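## 4. House Rules for the Two-Arm Table

Read this section before you power anything. It is shorter than the incident form, and you only get to skip one of them.

The rules cover the pencil case task on the shared table: one fabric case, an assortment of pens and pencils, letter blocks nearby to keep things interesting, and two arms that have never been introduced to each other. Everything in Section 3 (power, cabling, software login) is assumed done.

### 4.1 Before the first motion

1. Check every clamp along the near edge by hand. If a clamp moves, stop and tighten it. Looking at a clamp sternly does not tighten it.
2. Route cables so that neither arm can hook one at full reach. Run each joint through its range at crawl speed and watch the loops.
3. Agree on who holds the stop button. One person holds it. "We both sort of had it" appears in our records 2 times, and neither entry is happy reading.
4. Set out the case and the blocks, then take your hands away. Say "clear" out loud, even if you are alone and feel silly.
5. Look through the wrist camera before you look at anything else. The case should be in view with both fingers open and empty.

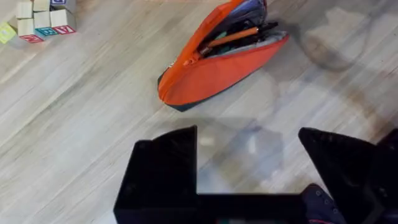

Margit Bozsik asks that the word "clear" be said before the arms are enabled, since saying it afterward is more of a diary entry.

> **Caution:** Do not lean in to straighten a pen while the arms are enabled. The pen will be fine. Stop, disable, reach, withdraw, say "clear" again.

### 4.2 Sharing the middle

The middle of the table belongs to one arm at a time. Most of our bent fingers come from a firm belief that the other arm was about to move out of the way.

1. Name a working arm and a waiting arm at the start of each run. Write it on the run sheet.
2. The waiting arm stays off to the side with its gripper open. It may look eager. It may not approach.
3. To swap roles, bring the working arm up and back first, then release the other. Never move both toward the case on the same command.
4. Keep speed at or below 22 percent of maximum over the case. The Drevgate profile does this for you; the older Chege profile does not, and will not warn you either.
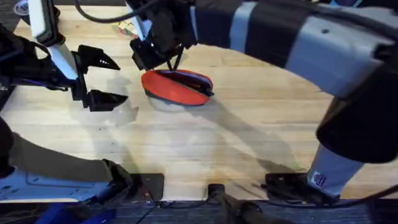

Could we raise the limit once a run has gone well a few times? Imre Szűcs wrote that in the margin of the last edition, and the answer is still no. A good run tells you about that run.

> **Note:** Shadows from the arms fall across the work area and shift as they move. If your vision settings were tuned with the arms parked, tune them again with the arms out.

### 4.3 Gripping things that live in a pouch

Pens in a fabric case are packed close, lean on each other, and have clips. Treat every grasp as if two items might come up together.

1. Open the zipper before the run and keep the pull clear of the fingers' path.
2. Line up the fingers with one pen. Close at low force and pause.
3. Check the wrist view during the pause. If fabric is between the fingers, open and start over.
4. Lift only when the check is done. If the case rises too, lower it and release - do not shake it.

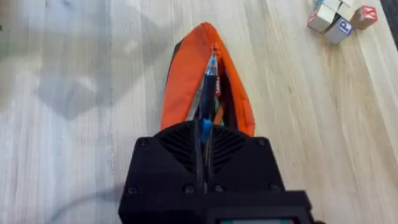 ### 4.4 Ending a run

1. Open both grippers and back them away from the case.
2. Disable the arms, then announce it.
3. Fill in the run sheet, including the boring runs. After 4 failed grasps in a row, stop for the day and write down what changed since the last good one. "Nothing" is rarely the right answer.

A run is over when the sheet is signed. Until then, both arms count as live, however relaxed they seem to be.
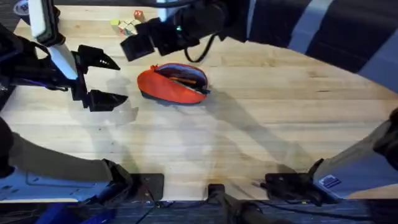

The same goes for coffee breaks, phone calls, and the Tuesday visitors from Batier, who are welcome to watch from behind the line and are not welcome to point at things from in front of it. If you must leave the table, disable the arms and take the key with you. Spare keys are in the Nodow cabinet. Sign those out, too.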